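Makowska Bakery Is Open Again (and the Plum Cake Is Back!)

October 2018

Well, friends, it happened! Makowska, my very favorite little bakery on Sanlow Street, opened its doors again this morning after being closed since May, and you had better believe I was in that line with my tote bag and an empty stomach.

For those of you who are new here, Makowska is where I first tasted the sour cream plum cake I never stop talking about. The old deck oven gave out in the spring and the new one took forever to arrive. I tried making the cake at home all summer. It was fine. It was not THE cake.

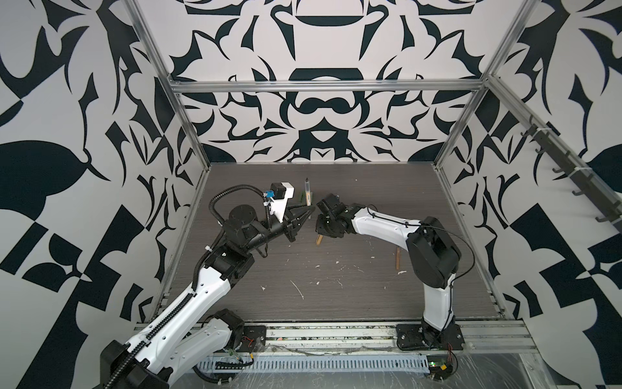
Two robot arms inside a patterned enclosure

So what's new? The counter is longer, there are seven seats by the window (there used to be two wobbly stools), and the coffee now comes from Grevska, the roaster over in Hurkmont. I had mine with milk and it was lovely, kind of nutty, and very good with something sweet next to it.

The menu is shorter for now. They're starting with five cakes and adding more once everybody gets used to the oven, which apparently runs a lot hotter at the back than the old one did. The plum cake made the list, thank goodness, and so did the poppy seed roll and a honey cake I haven't tried yet. 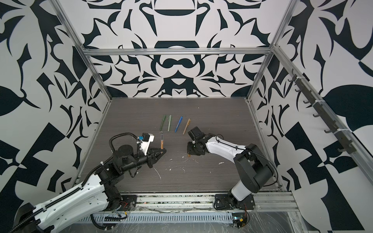 I bought two slices of the plum and ate one standing up on the sidewalk. The crumb is a little lighter than I remember, but the top still has that crackly sugar crust – and the plums are still nice and tart. My husband got the other slice, or most of it.

One thing to know before you go: the rye bread sells out early. There were three loaves left when I got to the register, and the lady in front of me took two of them! 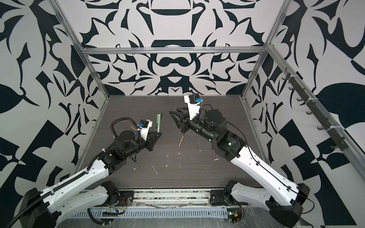 Prices are up a bit, mostly on the whole cakes, and you'll want to order those a day ahead. Slices are about what they were. They take cards now too, so no more running across the street for cash like I used to.

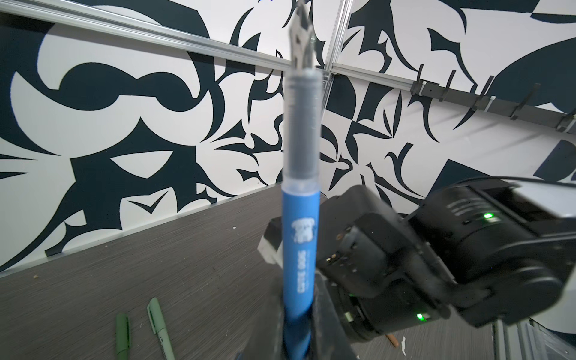
Hours and Where to Find Them

Makowska is at 1307 Sanlow Street, with parking behind the building. They open at 7 every morning and close when the shelves are empty. Holiday cake orders start next month, and I've already got mine written on the fridge.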